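Bultard > Notebooks > Parcel sorting

Sunday, late morning
By the bench 2 notebook keeper

Print this page | E-mail this page

Back on the parcel task. Target from Skaltness is still 2,275 episodes before anyone trains on it. I don't trust that number. It came out of the Gollora run, which had one object on a clean table and no lanes.

My gripe: the note on the box and the card at the end of the lane carry the same characters. A policy could match ink shapes and never learn what a lane is, and our score would look great either way. Fine for a demo. I wouldn't call it sorting.

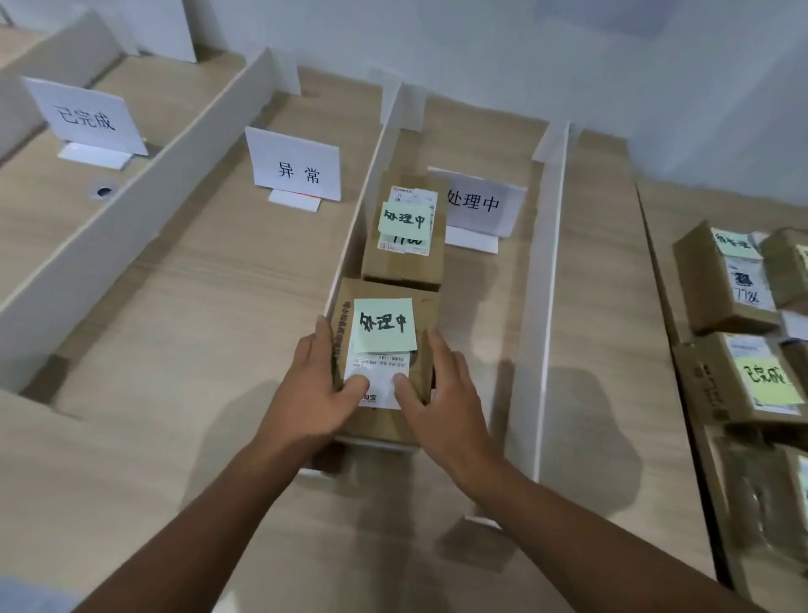 LABELS AND LANES

Two boxes in the 处理中 (in progress) lane, both with a green 处理中 note. The 异常 (exception) lane is empty. If the whole set leans like this we'll have plenty of in progress and hardly any exceptions, and exceptions are the case the client asked for.

Also, fingers over the lower part of the shipping label. Juška's annotation guide says "label legible during grasp." Legible to whom? Ask.

To do:
- 50 episodes with the sign cards swapped between lanes
- 8 with no note on the box at all
- hold back 23 for testing, and keep them out of the shared folder this time

If the swapped set scores the same as the normal one I'll take back the second paragraph.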